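About Us

Zedorbridge is a small company that lends and sells plastic containers for homes, workshops, school kitchens and market sellers. We have bins, tubs, trays, crates and baskets, most of them second-hand and all of them washed by us before they go out again. Our shop is in the old part of Wutine, on Adeyemi Street, behind the bus stop.

We started with one customer, a bakery which closed and asked us to take away its containers. We had a van at that time and not much work for it. The containers filled the whole garage, and we didn't like to throw them away, so we washed them in the yard with a garden hose and put a paper on the fence. In two weeks they were all lent or sold. That was nine years ago. Today we keep 252 kinds of container in our list, if we count every size and color as its own kind, and nearly 100 customers come back to us every season.

What we lend and sell

People ask us often what is the right container for their purpose. We prefer to show this on a table, with the pieces standing next to each other, because a size on paper says little to most people. A tall round bin takes small floor space but you must reach deep into it. A shallow tray is the opposite, everything in it can be seen and taken with one hand, but it wants a wide shelf. We always put a few different shapes together and let the customer look.

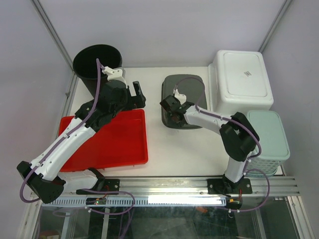 The rectangular tubs are the ones we lend the most. They go to kitchens, to people who move house, and every August to the apple growers on the Hoseo road. We lend them by the week or by the season. The price for one week is the same for all sizes, so you do not need to calculate. If you keep a tub longer than you planned, please call us and we will change the paper. We do not charge a penalty for this.

The baskets with holes are mostly sold and not lent. Customers use them for vegetables, for toys, for wet swimming things. They are light and the air goes through, but they are of course no good for anything that drips on a floor you love.

The black bins are for garden and workshop. We also have red and green pieces for schools, where each class likes to have its own color. If your school needs one color only, tell us in May or June, and we will try to collect enough of it before the first day of classes.

How we clean and check

Every container that comes back to us goes the same way. First it is emptied and rinsed with cold water. Then it is washed with warm water and a mild soap without perfume, because some of our customers keep food in it. Old stickers are softened with cooking oil and removed with a plastic scraper. Sometimes a sticker stays on the bottom, when it is very old and the glue has become hard – we leave it there if it does no harm.

After washing we turn the pieces upside down on a table so the water can run out. In this position we also check the bottom, which is the part that suffers most. People push a heavy tub over concrete and the corners become thin. We feel the corners and the rim with the fingers and press on the middle of the base. A piece with a crack is not lent again. We cut it, and it goes to the recycling yard.

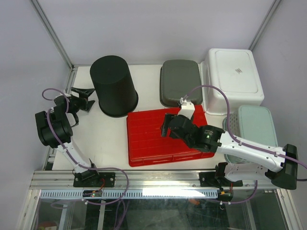
When the check is finished, the pieces are sorted by shape and then by size. Round goes with round, and the flat crates get a place of their own near the door. We do not press the containers hard into each other when we stack them. Two tubs that were pushed together in summer can be very difficult to separate in winter, and we have broken some good rims this way in our first years.

The people

We are a family and four employees. Two of us wash and check, one drives the van, and the others take the orders and stand in the shop. In the harvest months we all wash. Between us we speak five languages, so if English is not your first one, please do not be shy. It is not ours also.

Bringing us your old containers

We take clean or dirty plastic containers from anybody in Wutine and the villages near it. They should be hard plastic and not broken. We cannot take anything which had paint, oil or garden poison in it. For more than 100 pieces please write to us before, and we will come with the van.

Visiting the shop

We are open from 8 in the morning until 4 in the afternoon, with a break at noon. In January we are closed for the yearly cleaning and counting, but the telephone is answered. Parking is in the yard, please leave the gate open behind you for the van.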